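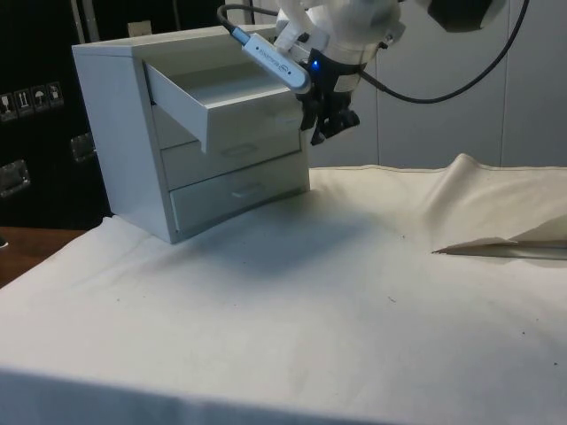

A white three-drawer cabinet with its top drawer open.

The mayor of Golar has not said he is standing for a third term. He has not said it at the harvest fair, at the opening of the new bus shelter, or on the two occasions in July when he was asked directly outside the bakery. What he has said is that he is concentrating on the job, and every politician who has ever uttered that sentence has been concentrating on the next one.

Pravero, the alliance that has run the town for eight years, would quite like an answer. Its posters have to be ordered by the end of the month. Domański, the printer that does everybody's posters regardless of what is on them, has asked for a face and a name, and has so far been given a colour. The colour is teal. It was green last time, but the farmers' list has green now, and the farmers were quicker.

None of this would matter much if there were an obvious heir. There are four. Each of them is loyal to the mayor, and says so in a tone that makes you want to check the locks. The deputy has begun wearing a tie to meetings where ties are not worn. The head of the roads department, who for years could not be reached by telephone, now rings people back. A third hopeful has been seen at three funerals in a fortnight, sitting near the front. The fourth lives in Botedier, fourteen miles off, and is looking for a flat.

The opposition ought to be enjoying this more than it is. At the last election it lost by 261 votes, a number its members recite the way other people recite the names of their children. A fair share of those went missing in the streets behind the railway, where turnout was poor and it rained all afternoon. The plan since then has been to knock on every door behind the railway. I went out with them one evening at half past six. We knocked on 61 doors and had a conversation at nineteen, and the main finding was that people would like something done about the parking.

Everyone would like something done about the parking. Pravero promised it in its first manifesto and again in its second, with a drawing. The drawing showed a car park on the old dairy site, with trees, and a woman pushing a pram towards what might have been a fountain. The dairy site today has a fence round it. The fence is in good condition.

Supporters of the mayor will tell you that he is a builder and that these things take time. Critics will tell you that he is a builder of fences. What both camps agree on, once they have finished their coffee, is that he would probably win if he stood. He remembers names. He turns up. He once settled a row over a market pitch by buying all of the disputed cheese, and that story is worth more in Golar than a car park would be, particularly among people who don't drive.

So the town waits, and fills the waiting with theories. One holds that he wants to be begged. Another says he has been offered something in the regional assembly, where the chairs are better. The version I heard most often is simpler: he hasn't decided, he isn't enjoying not having decided, and each week it gets harder to announce anything without looking as if he had been playing games.

His allies have meanwhile called a rally, to show support for whatever he chooses. They expect around 200 people in the hall by the river, and there will be soup. All four heirs have asked to speak. The order of speakers had been changed five times when I last looked, and the deputy had gone from first to last, then back to second.

The mayor has been invited too. His office says he is hoping to look in, if the job allows.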